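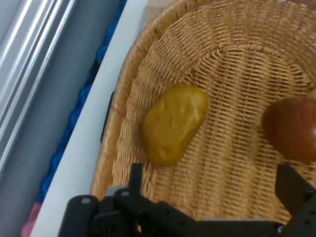

Handling rules, version 3

The revised handling rules for the Dallelside benches take effect on 2 Jun 2021. They run to 11 pages, down from 14, and the missing pages were mostly the definition of "gently". Anyone who was fond of it can find the old text in the archive folder, next to the February draft and its 579 comments.

The main change is to the approach. Fingers are to be open before they come over the rim of any container, and stay open until the arm has stopped. Version 2 allowed closing on the move, which saved a little time per pick and cost us a good deal more in arguments.

Woven containers now get their own clause. A fingertip that catches in a weave will lift the whole basket with great confidence, and the Elleo software will log it as a successful grasp. Set the lower height limit for each basket individually. Do not copy the number from the plastic tubs. We know who copies the number from the plastic tubs.

Objects are to be recorded by what the operator can vouch for. "Rounded, brown, glossy" is a perfectly good entry. "Potato" is a claim, and the Jundel auditors have begun asking for evidence. If you put the thing in the basket yourself and know what it is, write that down and initial it.

Check finger screws at the start of each shift, with the power off, using the driver on the hook. The driver lives on the hook. Clause 9 has been rewritten to say so in capitals.

Duan cell operators should note that the emergency stop test is still daily, including on days when everyone is busy. Signed copies go in the grey tray, and comments on version 3 go to the usual address, preferably fewer than last time.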